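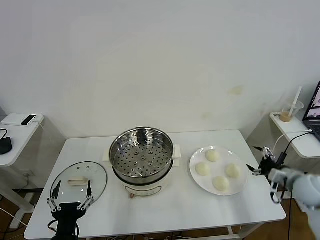
Skalta Small Kitchens, Gronham
Progress report to the Chraibi Fund
Submitted February 28, 2021

This report covers the period from October to the end of February. It follows the headings in the grant agreement. Spending is reported separately on the Fund's own form.

Purpose of the grant

The grant pays for tabletop cooking sessions for people in Gronham who live in single rooms or shared houses and do not have a stove. Each session is built around one electric cooker with a steamer basket, one table and one wall outlet. People learn to make a meal on that equipment and then take a cooker home on loan.

We picked steaming as the starting point because it needs very little oil, makes less mess than frying and can be done on a small table. Steamed buns are the main recipe in the first session. Later sessions move on to vegetables, rice, eggs and fish.

Sessions and attendance

We ran 37 sessions in the period, and 59 people attended at least one of them. Most came to two or three. Attendance was lowest in the first weeks, when we only offered weekday mornings. We moved half of the sessions to early evening in November and those filled up.

Group size was kept at four. We had planned for eight, but the room at Olance House is narrow and two tables could not be set up with enough space between them. Running smaller groups meant more sessions for the same number of people, and staff hours went over the plan as a result. The money for this came from the travel line, which was mostly unused.

Equipment

We bought the cookers in two orders. The first order was for a larger model with two baskets. It cooked well but was too tall to fit under a shelf, and several people said they had nowhere to put it at home. We returned the ones that had not been opened and changed to a smaller single-basket model for the second order.

The smaller cooker has a perforated steel basket that sits in the top and a glass lid. Four buns can be steamed at once with room to swell. We tried six and they stuck together.

Three problems came up with the equipment:

Lids. We lost two glass lids to breakage in December, both knocked off a crowded table. The table layout is now the same at every session. The lid goes flat on the left, the cooker stands in the middle on a mat, and the plate of food goes on the right. There have been no broken lids in the period after we made this change.

Mats. The cookers slide on a smooth table. A thin cloth under the base stops this and catches drips. We now include one with each loan.

Steam. The wall behind the table in the main room has picked up some stains. We have not worked out how much of this is from steam and how much was there when we moved in. The landlord has agreed to repaint in the summer. We have asked people on loan to keep the cooker away from walls and curtains while it is on.

Loans

Loan cookers go out for three months. They are checked for damage to the cord and the basket when they come back. Five cookers were on the waiting list for repair at the end of the period, mostly with loose side handles. The supplier sends replacement handles free of charge but they take weeks to arrive, so we have started keeping a few in the cupboard.

Return dates have been hard to enforce. Some people have asked to keep the cooker for good, and we would like to discuss this with the Fund. One option is a low purchase price at the end of the loan – the money would go toward replacements.

Recipe cards

We printed 400 recipe cards for the bun recipe, in large type, with a drawing of the basket on the front. The first version told people to put the buns straight on the metal. They stuck, and the bottoms tore off when people tried to lift them. The card now says to set each bun on a square of parchment and to leave a finger's width between them.

The second change was to the order of the steps. People were shaping the dough, then filling the cooker, then waiting for it to heat while the buns sat out. The water now goes in first.

Cards for the other recipes are written but not printed. We want to try them in at least two sessions each before paying for a print run.

What did not go to plan

The session for parents with small children was dropped after one try. There was no safe place for the children to be while the cookers were on. We are looking at a second room next door.

We also meant to film the bun recipe for people who could not attend. That has not been done.

Next period

We plan to keep the present group size and add one Saturday session a month. The rice and egg cards will go to print in the spring. We will bring a written proposal on the purchase option to our next call with the Fund, along with a cost for shelves in the main room.

Recent from Skalta

Bun recipe card, second version
Borrowing a cooker: how it works
Evening sessions at Olance House
What to check before you plug in
October report to the Chraibi Fund

This site uses cookies to remember your settings and count visits. By continuing to browse you agree to their use. Accept | Manage settings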